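The label was called Skenum, and its letter promised me 300 new listeners a day. I had six, and two of them were my sister on different phones.

I read the contract in the van outside Cistthorpe. Clause four gave them my songs. Clause five gave them my next songs — the ones I hadn't thought of yet. 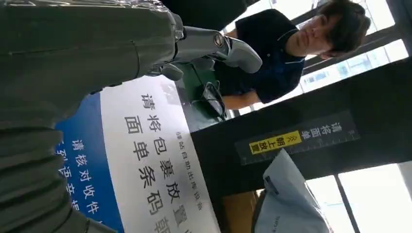
"Everyone signs it," the man said when I called.

"Who's everyone?"

He named a band that had split up in July.

I asked what the $700 fee was for. Exposure, he said. I told him I'd think about it, drove to the gig, and played the new one twice. Then I put the contract under the short leg of the keyboard stand.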